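Blog > House stuff > Linen closet

December 7, 2022

Quick one, soup's on. The linen closet is finally getting done. I've been saying it since November and yesterday a whole stack came down on my head when I reached for a pillowcase, so. Today.

Everything out on the bed first. Sheets were easy, most of the old ones went in the rag bag. Towels are the problem. The two Hofstetter bath sheets are huge and nothing I do makes them fit the shelf — they've gone to the bathroom cupboard, rolled, done with it. The Biltby hand towels are thin and stack fine.

Then the blue ones. I always folded them in half and half again, the way my mother did, and they came out fat and slid off each other. New way is thirds. Lay it flat on a table, wide side toward you, smooth it from the middle out, dont skip the smoothing. Short sides in, then fold it up from the bottom.
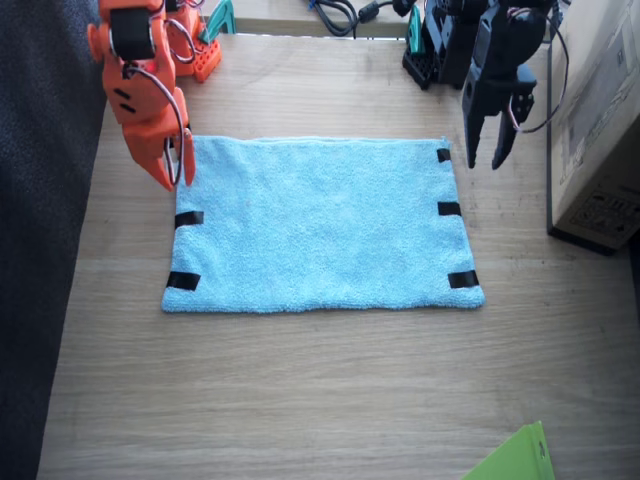
Light blue towel, laid flat and ready to fold. A bit wrinkly along the top still.

Doing it on the bed does not work, tried that, the matress gives and the edges wander. Table every time. Terry is forgiving but a crooked first fold stays crooked all the way up.

Shelf is 4 stacks across now, with room at the end for the beach stuff, which is still in the car. Need a basket for washcloths. Saw one at Watach but it was too deep, will look agian this weekend.

Next is the drawer with the tablecloths. Not today. Soup's boiling over.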